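Comparing two grippers on the Norkport bench: speaker notes
Senga Cruickshank

Slide 1. Start with the question. We had one arm, one controller and two sets of jaws, and we wanted to know which set to leave on. Say thanks to Isla Baird and Ruaridh Galbraith, who ran the bench. Questions at the end, please, except for anything about wiring, which Ruaridh can answer as we go.

Slide 2. The two grippers. The Grundari has angled black plastic jaws that come to a point. The Nisbet has flat parallel pads with rubber faces. Both bolt to the same wrist plate. Changing over takes one person and a hex key. Don't spend long on this slide.

Slide 3. The camera. We kept the wrist camera for both. It looks out past the palm, so you always get the jaws at the bottom of the picture and the table beyond. Kimie Kikuchi asked in February whether a second camera overhead would help. We tried it for a week and the controller slowed down, so every result in this talk is from the wrist view only.

Slide 4. What we counted. 991 attempts in all, split between the two grippers. An attempt starts with the jaws open over the table and ends when the item is let go or dropped. If the arm stopped on a fault we threw that attempt out and did it again. Mention that the faults were all on the controller side.

Slide 5. The pencil case task. Leave this one up while you talk.

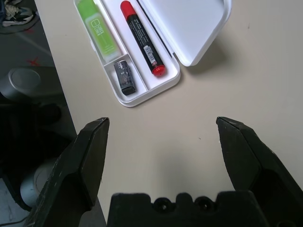
Last changed: October 16, 2023

The case is open, with the lid flat on the table to the right. There's a marker lying diagonally in the long channel, correction tape in the upper pocket and a card reader in the small one. The jaws are at their wide setting with nothing in them. Point out how much of the lower part of the view the jaws take up, and the shadow they throw on the table. Effie Halliday thought the shadow would upset the edge finding. It did with the old settings. We raised the exposure and left it there.

Slide 6. Results by item. On the marker there was little between them. A round barrel suits the flat pads, and the pointed jaws managed it once we slowed the close. The card reader is where they part company. The Nisbet pads are too thick to get down beside it in the small pocket and kept landing on the divider. The Grundari tips went in. Correction tape: both fine, though the Nisbet held it straighter on the way out.

Slide 7. Wear. The plastic jaws scuff along the edges. We haven't seen it change the grip yet. The rubber pads pick up dust and need wiping, and Isla has the log if anyone wants dates.

Slide 8. Force settings. We ran both at 70 per cent of the maximum on the Orker controller. Somebody will ask why we didn't tune each gripper separately. We ran out of bench time. Say so and move on.

Slide 9. What we're doing next. The Grundari stays on for small items in trays. The Nisbet goes back on for boxes. Ruaridh is drawing a longer, thinner pad for the Nisbet, and if it fits the pocket we'll repeat the card reader runs.

Spare slide, only if asked: cable routing at the wrist. Same for both grippers.

Contact: Senga Cruickshank, Norkport bench group | © Norkport 2023 | Back to top
We use cookies to remember your settings on this site. Accept | Manage cookies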